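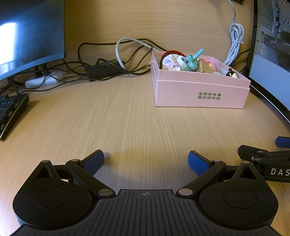 4　課題と収集手順

4.1　授業の枠組み

本章では、Flomton工科カレッジの学生プロジェクト「Comer」における実演データの収集について述べる。Comerは手持ち式の把持具で人が机上作業を行い、その記録から動作を学習させる半期の演習科目である。シラバスには「ロボット学習の全工程を体験する」と書かれているが、学生が体験したのは主として片付けであった。もっとも、全工程のうち片付けが占める割合を考えれば、シラバスに偽りがあるとまでは言えない。

参加した学生は10名で、機械系と情報系が混在する。機械系の学生は把持具を見るとまず分解したがり、情報系の学生は把持具を見るとまず目をそらす。この傾向は最初の二週で観察され、以後の班分けは両者を必ず組ませることにした。班分けの基準としてこれ以上に洗練されたものは用意しなかった。

前年度の演習では、大学側が用意した白い作業台と同一寸法の積み木を使っていた。結果は良好で、報告書のグラフも美しかった。ところが、その学習済み方策をTe Moana（学生対抗の片付け競技会）に持ち込んだところ、会場の机には木目があり、物体は積み木ではなかった。方策は競技時間の大半を、机の継ぎ目をつまもうとすることに費やした。審査員の講評は「粘り強い」の一語である。今年度の課題設計は、この講評をどう読むかという議論から始まっている。

4.2　二つの課題

課題は二つとした。課題Aは、机上に置いた小物をつまんで紙箱に入れる。課題Bは、箱の中から指定された小物を取り出し、机上の空いた場所に置く。AとBは互いに逆の操作に見えるため、当初はAの記録を逆再生すればBになるという提案が学生から出た。提案者は自分で一度やってみて、その日のうちに取り下げた。箱に落とすことと、箱から拾い上げることの間には、重力に関する見解の相違がある。

各学生は課題ごとに100回の実演を行う。総数は2,000回となる。この数字は計画書の段階で決めたもので、学習に必要な量を見積もったのではなく、割り切れるように選んだ。統計的な根拠を期待する読者には申し訳ないが、割り切れることは運営上きわめて重要である。欠席者の補講を組む際に、端数のある計画がどれほど人心を荒ませるかは前年度に確認済みである。

箱に入れる小物は学生が持ち寄った。条件は、片手でつまめる大きさであること、壊れても所有者が黙っていられることの二つである。後者の条件を満たさないものがいくつか混入し、うち一件については話し合いに授業時間を使った。形状や表面の性質に偏りが出ないよう、透明なもの、丸いもの、細長い部分をもつものを意識して加えてある。透明な小物は深度の推定を困らせるために入れたのだが、先に困ったのは正解ラベルを付ける学生であった。

4.3　作業環境

収集は研究室の普通の机で行った。図2に作業環境の一例を示す。前年度の反省から、背景の整理はあえて求めていない。モニタ、キーボード、計算機、電源タップ、およびその間を走る配線は、机の利用者が置いたとおりに残した。「あえて求めていない」という表現は査読対策であり、学生に整理を求めて成功した記録は本研究室にない。ただし、配線については意外な利点があった。黒いケーブルは黒い把持具と色が近く、輪郭抽出だけに頼る手法は早い段階で破綻する。破綻が早ければ、対策を考える時間が残る。

木目の机を選んだことには別の意味もある。木目は細い筋の繰り返しで、特徴点は豊富に取れるが、取れた特徴点どうしが互いによく似ている。位置推定にとっては、大勢の双子がいる会場で待ち合わせをするようなものである。開発初期には、推定された手先の軌跡が机に沿って静かに横へ流れていく現象が見られた。学生はこれを「散歩」と呼んだ。散歩の対策として視野内に位置の定まった目印を確保し、各回の冒頭に把持具を開いたまま静止させる区間を設けた。

4.4　把持具

把持具は黒い筐体の二指式で、指の内側に凹凸のある青い当て面が付く。図2の手前に写る状態では指が開いており、間には何も挟まれていない。中央の板の前縁近くには、明暗を四分割した小さな丸い十字の印がある。手首側から見下ろす視点では指と作業面が同時に入るため、指の開き具合は画像からも読み取れる。

この「読み取れる」という点を、われわれは当初過信していた。指の開き幅を画像だけから推定した班では、物体を挟んだ瞬間に推定値が閉じきった値へ飛ぶ事例が続いた。青い当て面が物体の陰に入ると、推定器は見えないものは存在しないと考えるらしい。幼児の発達段階としては理解できるが、制御入力としては採用しがたい。そこで最終的には、静止区間で校正した値を初期値とし、変化量に上限を設けて追跡する方法に落ち着いた。特筆すべき新規性はない。動いたことだけを報告しておく。

両手での実演も検討した。二台目の把持具を机に置いておくと、学生は指示されなくても手を伸ばす。課題Bで箱を押さえるために使うというのが学生側の主張であり、確かに箱は軽く、縁に指が触れると逃げる。しかし二台を同時に記録すると時刻合わせの手間が増え、解析担当のÞórarinn Bundgaardが長い沈黙に入ったため、今回の集計対象は片手の実演に限定した。両手の記録は別に保存してあり、沈黙が解け次第、公開を検討する。

4.5　実演の手順と、手順どおりに行われなかった部分

一回の実演は次のように進む。把持具を開いた状態で静止させる。開始の合図の後、対象の小物へ手先を近づけ、挟み、目標の位置まで運び、指を開く。最後にもう一度静止させて終了とする。文章にすると退屈であり、行うとさらに退屈である。

退屈は品質に影響する。最初のうちは、どの学生も慎重に近づき、慎重に離す。回数を重ねるにつれて動作は速くなり、軌道は短くなり、終盤には小物を箱の縁の手前から放る者が現れる。放られた小物はたいてい箱に入る。このため結果だけで成否を判定すると、放る動作は優秀な手本として記録されてしまう。初期に学習した方策の一つは見事にこれを再現し、つまんだ小物を景気よく放った。人間との違いは、箱がどこにあるかをあまり気にしない点にあった。

対策として、成否の判定に「指を開いた時点で手先が箱の開口部の上にあること」を加えた。この条件で過去の記録を見直す作業はValquíria Honoratoが担当した。彼女の判定表には、成功、失敗、やり直しのほかに「惜しいが態度が悪い」という欄が独自に追加されている。集計時には失敗に統合したが、欄としての完成度は高く、来年度の正式採用を求める声がある。

休憩については、課題ごとに連続して行う回数を10回までとし、その後は記録係と交代する規則にした。記録係の仕事は、開始と終了の合図を出し、小物の位置を戻すことである。位置を戻すときの癖も無視できない。几帳面な記録係が担当した回では小物がいつも同じ向きに置かれ、大雑把な記録係の回では向きがよく散っていた。学習に有益なのは後者である。教育者として認めるには苦い結果であったが、几帳面な学生には置き方を乱数で指定した紙を渡すことで決着した。彼らはその紙に几帳面に従った。

4.6　Cikcombe形式での保存

記録はすべてCikcombe形式で保存した。Cikcombeは前年度の受講生が残した自作の保存形式で、映像、手先の姿勢、指の開き幅、作業者が付けた注記を一つのまとまりとして扱う。仕様書は存在する。ただし仕様書と実装の間には、長年連れ添った夫婦程度の距離がある。姿勢の単位は仕様書ではメートル、実装ではミリメートルであり、これに気づくまでの間、われわれの把持具は校舎より広い範囲で活動していたことになっている。

単位を修正した後、全記録について時刻の欠落、静止区間の有無、指の開き幅の範囲を自動で検査した。検査に通らない記録は捨てず、理由を注記に残して別扱いとした。注記欄は自由記述であったため、「手が滑った」「くしゃみ」「箱が動いた（私ではない）」などの記載が並ぶ。最後の例は複数の作業者に共通しており、箱の底に滑り止めを貼る判断の根拠となった。

4.7　小括に代えて

以上の手順は、片付けという行為を不必要なまでに厳密に記述したものである。それでも手順書に残らなかったことは多い。小物が箱の中でどう重なるかは前の回の結果に依存し、課題Bの難しさは箱の中身の並びで大きく変わる。本来であれば箱の中の状態も条件として統制すべきであったが、収集時にはそこまで考えが及ばず、後から各回の開始画像を見て分類した。この分類が次章の評価で用いる「浅い」「埋もれ」の区分である。「埋もれ」に属する回では、学生も対象の小物を見つけるまでに時間を要しており、方策だけを責めるのは公平を欠く。

なお、5月の中間発表で示した予備的な結果は、放る動作を成功に数えた旧基準によるものである。次章の値とは比較できない。旧基準の値のほうが見栄えがよいことは、著者らも承知している。

図2　課題A・Bの収集に用いた机上環境。手前は指を開いた手持ち式把持具、奥は小物を入れた淡い桃色の紙箱。

このページを印刷する ｜ メールで送る

読者コメント（3件）

kinako_arm
うちの演習でも「散歩」が出ます。木目の机に無地のマットを敷いたら止まりましたが、今度はマットの上でしか動かない方策になりました。どちらが良いのかは学生に聞かないでください、班で意見が割れています。

元・記録係
4.5の「几帳面な記録係」に心当たりがあります。乱数の紙は今も持っています。来年度の受講生には、紙の上下をはっきり書いてあげてください。

通りすがりの機械系
分解したがるのは点検のためです。4.4の開き幅の追跡ですが、変化量の上限はどう決めたのでしょうか。速く閉じる人の記録で遅れが出そうな気がします。あと「惜しいが態度が悪い」の件数は表に載せてほしかった。

最終更新：2020年10月2日
お問い合わせ：Flomton工科カレッジ Comer演習担当 ｜ © Comerプロジェクト ｜ ページの先頭へ戻る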